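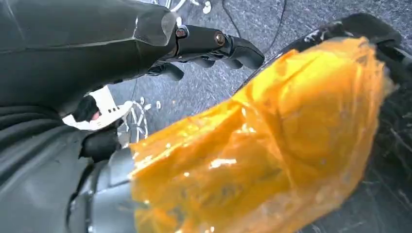
Deteline desk sorter – brown corrugated, flat packed

Back in stock as of 1 April 2021. Same sorter as before, slightly stiffer dividers. Price is still $8 each, 3 or more ships free.

Plain brown corrugated board, rows of narrow slots, open along the top. Cards, small wooden blocks, sticks, labels, whatever is rolling around your table. Fits on a low table with a laptop behind it and room left for a mouse.

Ships flat. Dividers first, then the outer walls, no glue. Press the corners down hard or the thing leans.

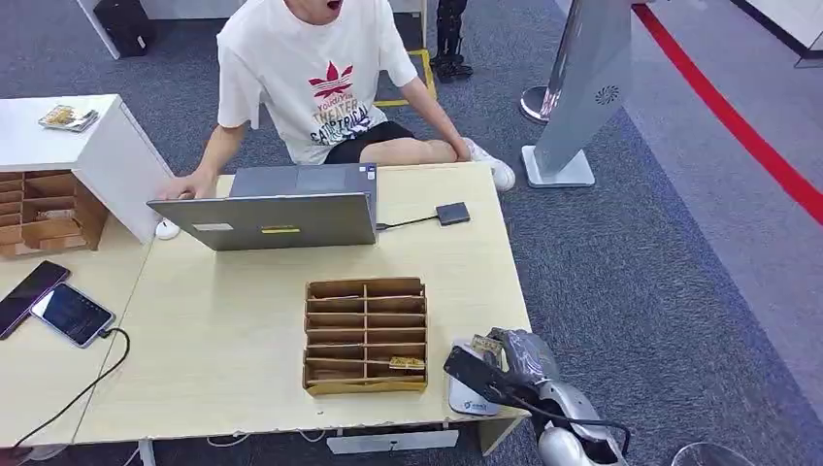

Ashley Rudd: Got two of these in December for game pieces. Slots are a bit tight for thick blocks, fine for everything else. Wish it came with a lid.

No lid yet, sorry – Larka tray cover fits over the top if you trim one side. Weight is 178 grams empty. Don't stack more than two, the bottom one bows. And keep it away from drinks, it's cardboard, it wil go soft.

For cards, use the lower slots first so it sits steady. Leave the edge sticking out a little

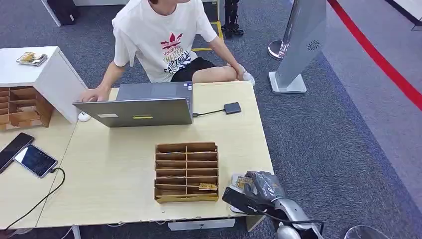
and you can pull one without tipping the rest. Sleeved cards OK. Oversize cards no, try the Stukateck wide version, item 515, same board and fewer slots.

Orange bags sold seperately, thin see-through plastic, good for spares and offcuts. They crease up fast and still work fine. Sold by the roll only.
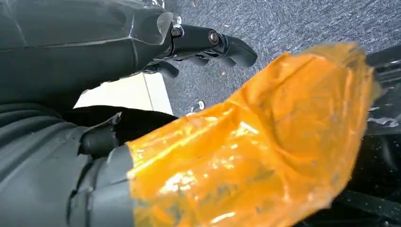 Ashworth Supply – Small Storage Dept.

Orders in before noon go out same day. Returns OK if not assembled, keep the outer wrap. Bulk or school orders, use the contact form and put the item name in the subject line. Replacement dividers on request, allow a week.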